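Sorting by hand: how a used-clothing plant decides what a garment is worth
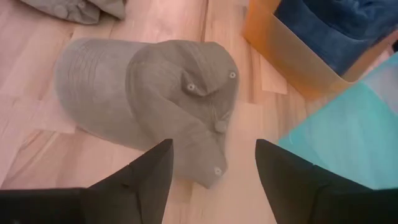
A gray baseball cap, folded in on itself. Headwear is graded apart from clothing.

4 Aug 2025

The Trestberg plant takes in used clothing from collection bins, store take-back counters and municipal pickups, and sends it out again in bales. Between the two sits a grading floor that handles 1,566 tons a year. The grading manager, who asked to be identified by job title only, has worked there since the plant moved from its earlier site in Skenerville. The interview took place in the training room, where new graders spend their first weeks learning fabric groups from a rack of swatches.

The manager began with a correction. The trade, in the manager's view, is poorly served by the word recycling. "Most of the value on this floor is in reuse. A coat that somebody will wear again pays for a great deal of material that will be cut into wiping cloth. When the share of wearable goods drops, everything downstream gets tight, including the recycling."

Incoming sacks are weighed and logged by source, then opened on a slow belt. The first pass is a rough sort into broad classes: tops, bottoms, outerwear, household linen, shoes, headwear and accessories, and what the floor calls outs. Outs are items that should never have entered the stream, such as pillows, carpet offcuts and anything soaked in oil. A rough sorter does not judge quality. The manager was firm on this point and said that supervisors correct it more often than any other habit.

"If a rough sorter stops to look at a collar, the belt backs up and the next station starves. The job is to recognize the class and let go of the piece. Quality is decided later by someone with better light and more time."

The second pass is grading proper. Each grader works one class only, at a table with overhead lamps set to a neutral white. Clothing in the top grade must show no wear beyond light laundering. The next grade allows slight pilling and faint loss of color. Below that, a piece may be missing a button or have an open seam, provided the fabric itself is sound. Anything with a hole in the body of the fabric, a set stain or a broken elastic leaves the wearable stream and goes to wiping cloth or fiber recovery, depending on composition.

Graders check in a fixed order. For a shirt it is collar, cuffs, underarms, front placket, back, hem. For trousers it is waistband, zipper, seat, inner thigh, hem. The order is printed on a card at each table, and the plant has changed it twice. The earlier version for trousers began at the hem, and graders were finding a failed zipper only after four other checks had been made. Moving the likely failures to the front of the list shortened the average handling time without any change in the standard.

Headwear is a small class and, by the manager's account, an awkward one. Caps and hats do not stack flat, they weigh very little, and their condition depends on parts that clothing does not have. A baseball cap is checked at the sweatband first, then the brim, then the closure at the back. The crown is last.

"A soft crown will come back from almost anything. You can pull it out of a sack in a ball, and that tells you nothing. The brim is different. If the insert has cracked, you feel it as a ridge when you bend it between your thumbs, and no amount of shaping will fix that. Older caps sometimes have a paperboard insert, and those don't survive a wash."

Caps in the two upper grades are nested and packed in cartons. The rest are baled loose with scarves and gloves. The class barely covers its own labor in summer. It does better from October onward, when knitted hats start to move, and the plant holds back stock for that period if there is floor space.

Asked what separates a competent grader from a good one, the manager talked about hands. Care labels are often cut out or faded past reading, so composition has to be judged by touch and confirmed by a handheld scanner only where the sale contract calls for it. Cotton, viscose and cotton-polyester blends are taught first. Acrylic against wool comes next and takes longer. Trainees practice on the swatch rack and are then tested on unlabeled garments, with a supervisor working through the same pile separately. The two sets of results are compared at the end of the shift.

"People expect the difficult part to be rare fibers. It's the ordinary blends. A washed cotton sheet and a washed blend sheet are close, and one of them makes a good wiper and the other one smears. The customer who buys wipers finds out in a minute."

The wiping-cloth side of the plant is run to a specification agreed with buyers. White cotton is kept apart from colored cotton, and knit from woven. Buttons, zippers and heavy seams are cut away. Pieces are trimmed to a minimum size, passed under a metal detector and pressed into small bales that one person can lift. The manager described this line as the steadiest part of the business. Demand from machine shops and print works changes little from one year to the next, while prices for wearable goods can swing within a single season.

Wearable bales are pressed to 1,000 pounds for the export grades and smaller for domestic wholesale. Dreston, which buys the plant's mid-grade outerwear, returns a written report on each lot. A complaint has to cite the bale number, the class and the fault. The manager keeps the reports in a binder and goes through them with the graders concerned.

"I'd take a harsh report over no report. If a buyer says nothing and then offers less on the next lot, I have no way of knowing what went wrong. It could be the grading. It could be moisture. It could be the exchange rate."

Moisture came up several times. Textiles that arrive damp have to be separated at the weigh station, and one wet sack can spoil what is stacked beneath it. The plant rejects sacks above a set reading on a probe meter and records the source. Two collection routes were changed on the strength of that record, both with bins placed under roof edges. Baled goods are stored on pallets with a gap to the wall – a rule that costs floor space and is argued over every time the warehouse fills up.

Fiber recovery takes what is left. Material with a known composition goes to a pulling line operated by Okabe, where it is opened back into fiber for insulation and felt. Mixed or layered items are harder to place. A lined jacket may contain a shell, a lining, a fill and two kinds of interfacing, and the labor of taking it apart costs more than the fiber brings. The manager expects that problem to grow as the share of padded synthetic jackets in the intake goes up.

On the general quality of the intake, the answer was cautious. The plant has not kept its grade definitions constant for long enough to draw a clean line across the years. What the records do show is a heavier share of thin knitwear, which pills early and drops quickly from the top grade to the third. A batch of 632 knitted tops pulled for an internal check last winter was used to rewrite the pilling standard, which had relied on a photograph so old that the colors had shifted. Graders now compare against physical samples sewn to a board, and the board is replaced when handling starts to wear it.

The manager had a few requests for people who donate. Clothes should be clean and fully dry. Shoes should be tied together in pairs. Bags should be closed, since an open bag lets its contents spread through a bin and pick up whatever is at the bottom. Small repairs are not needed. A missing button costs a piece one grade at most, and a badly matched replacement can cost it the same.

"Don't fold anything for our sake, either. It gets shaken out at the first station."

The plant is due to add a third grading table for outerwear before the winter intake. The tables themselves are built in-house to a height that each grader can adjust, and the lamps are on order.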